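The long table has been the heart of Broddale for as long as Selim Kılıçarslan can remember, and he will happily tell you so over a second glass of tea (and a third, if you let him).

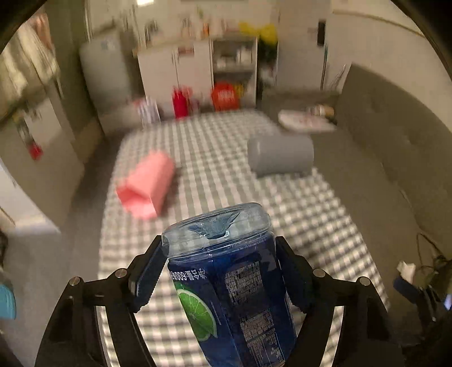

A checkered cloth on a long table.

His aunt fed 25 cousins in shifts every April, soup first, then rice, then whatever the neighbors had carried over. Arguments were allowed until dessert.

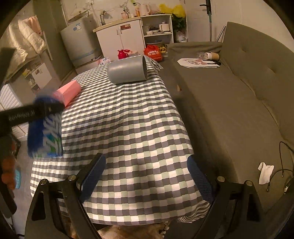 Tuncay Avcı married into the family and learned quickly to arrive hungry. He still keeps her bread recipe folded in his wallet, and he bakes it most weekends for the whole street.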